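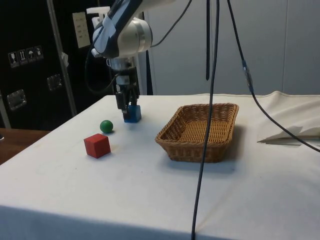
White cloth with the red cube, the blue cube and the green ball.

Washing white tablecloths in hard water: do you use soda, vinegar or nothing?

pendo_m
Posts: 30
Sat 20 March

Good morning to all. I moved to Ullow last year, and the water here is much harder than the water I was used to. In my old town I washed white tablecloths with ordinary powder and they stayed white. Now they become a little more gray with each wash, and they also feel stiff, as if somebody had put starch in them. I never use starch.

I have seven cotton cloths and one of linen, which was my grandmother's. I wash the cotton ones at 60 degrees and the linen one at 40. I put in the full measure of powder and I dry everything on the line. I have read that I should add washing soda. I have also read that I should put white vinegar in the softener drawer. One website says to use both in the same wash, and another one says this is a waste of both. I would like to hear from people who have really done this for a long time.

Please excuse my English if something is not clear.

Pendo Magesa

fernhollow
Posts: 212

Your English is fine. Soda in the main wash, every time. I have lived with hard water all my life and my mother did the same thing. Two big spoons straight in the drum before the laundry goes in. You can also use less powder then, the soda does part of the work.

Don't bother with vinegar. It makes the kitchen smell like a pickle jar and I never saw any difference.

mutuak
Posts: 1427

I must disagree with fernhollow about the vinegar, but I will try to do it politely.

There are two different problems here and it is better to keep them separate. The first one is in the main wash. The minerals in the water use up part of the detergent, so less of it is left for the dirt, and the dirt goes back onto the cloth. For this problem soda helps, or a powder with a good water softener in it. The second problem is after the rinse. A little mineral and a little detergent stay in the fabric, and when it dries you feel it as stiffness. For this one I use vinegar in the last rinse, half a small cup, and my tablecloths are softer for it. The smell disappears on the line.

The website which told you it is a waste to use both was thinking of both in the same water, I suppose. There they cancel each other. In two different waters they don't meet.

Also, a question for Pendo: how full is your drum? A tablecloth is a large flat thing and it likes to fold itself around everything else.
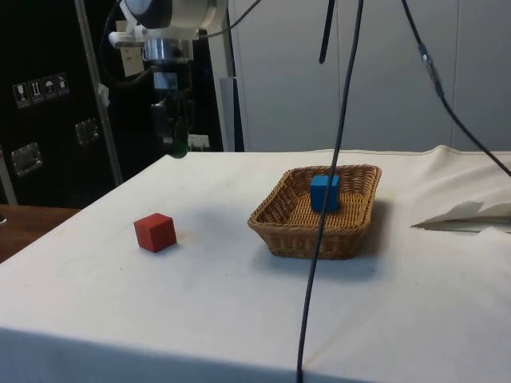 Can I put the washing soda in the drawer together with the powder?
It is better to put it directly in the empty drum, as the drawer often keeps a hard lump of it at the bottom.

pendo_m

Thank you both. To answer mutuak, I usually wash three cloths together, and sometimes I add kitchen towels to fill the machine. When I take them out they are often rolled like a big sausage, with the towels inside. Maybe this is already part of my problem.

I looked in the drawer after reading the advice. There was old powder in it, quite hard, which I had to remove with a toothbrush. I am a bit ashamed.

lowtide_annie
Posts: 88

Don't be ashamed, mine had something growing in it!! I only found out when the landlord came to look at a leak and pulled the whole thing out in front of me.

Can I ask what powder you are using? I had the same gray look on pillowcases for ages and it stopped when I went from liquid back to powder. The liquid has no bleach in it, at least the ones I was buying didn't.

pendo_m

I use Tolletwood, the one in the green box, for whites. Before that I used a liquid for colors, and I think the gray started then. I bought the liquid because the bottle was easy to carry home from the bus.

fernhollow

There's your answer then. A liquid for colors on white cotton, in Ullow water. Of course it went gray.

And three tablecloths plus towels is too much. Two cloths, nothing else, and more water if your machine has a button for it.

mutuak

On this I agree with fernhollow completely.

I will write what I do, for anybody who finds this thread later. It is not a quick method. I first shake the cloth outside, then I look at it flat on the bed near the window, and I treat the spots one by one. Grease gets a drop of dish soap, rubbed with the finger and left for 20 minutes. Coffee and tea get cold water first and then the powder mixed to a paste. Candle wax I scrape with the back of a knife after the cloth has been in the freezer.
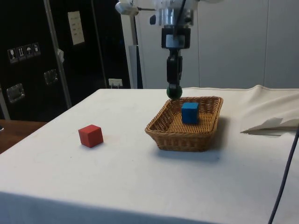 After the spots comes a soak, and this is the step which people leave out. I fill the bathtub with warm water, put in the soda and a scoop of oxygen bleach, and leave the cloth there overnight. In the morning the water has a color which I will not describe. Then it goes into the machine with a normal amount of powder, and the vinegar goes in the softener compartment for the last rinse.

For old linen I am more careful. No vinegar on anything with metal thread, and only a short soak for a cloth which already has thin places. If you hold it against the light and can see the thin places, do the soak in a bucket with the cloth folded, so that you never lift it by one corner when it is heavy with water.

Mutua Kashindye

lowtide_annie

Overnight in the bathtub! I have one bathroom and two teenagers, it would last till about the first shower. Would a bucket do for cotton as well?

mutuak

A bucket is good if the cloth can move in it. If you must push it down with your foot, the bucket is too small. You can also turn it over one time before you go to bed.

brackenside
Posts: 41

Going against the majority here, I stopped doing any of this. I live in Molimstead, where the water is as bad as Ullow or worse, and we had a softener put in under the sink. All this business with spoons and cups ended the same week. It costs money at the start and you have to buy salt for it, but I save on powder and the kettle is clean too.

fernhollow

A softener for one person's tablecloths is like buying a cow for a cup of tea.

brackenside

It does the whole house, fernhollow. Not just the tablecloths.

pendo_m

I rent, so I cannot change the pipes, but thank you, brackenside. I will remember it for later.

I want to report what I did during this week. I took the two grayest cotton cloths and followed the method of mutuak, with the soak in a large bucket from Govindasamy, the hardware shop near the station. The water in the morning was the color of weak tea. I washed the two cloths alone, without towels. One of them is now clearly whiter than the others in the cupboard. The second is better, but along the fold in the middle there remains a gray line, on both sides of the fabric. 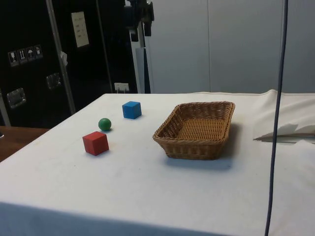

This line is exactly where I fold the cloth for the shelf, so I believe it is dust and not washing. I have now started to fold the cloths in three one time and in four the next time, so the fold does not come always in the same place. I also put an old pillowcase over the pile.

About the vinegar, I did a small comparison. One cloth had it in the last rinse and the other did not. On the line I could not notice any difference. After ironing, the one with vinegar was a little softer in the hand, but I knew which one it was, so perhaps I only wanted to feel it.

fernhollow

You wanted to feel it.

mutuak

I will accept this as half a victory.

For the line in the fold, try a paste of powder and warm water on it while the cloth is damp, brush it softly in the direction of the thread, and leave it for 30 minutes before the next wash. Do not iron it before the line is gone. The iron can fix it in the fabric and then you have it for a long time.

lowtide_annie

Does anyone iron them damp? My gran rolled hers up in a towel and left them in a heap until evening, and they came out like paper.

pendo_m

I also iron them damp, from the back side first. The linen one I have not touched yet. I will practice on the cotton until I am sure, and then I will write again here about how it went with the linen.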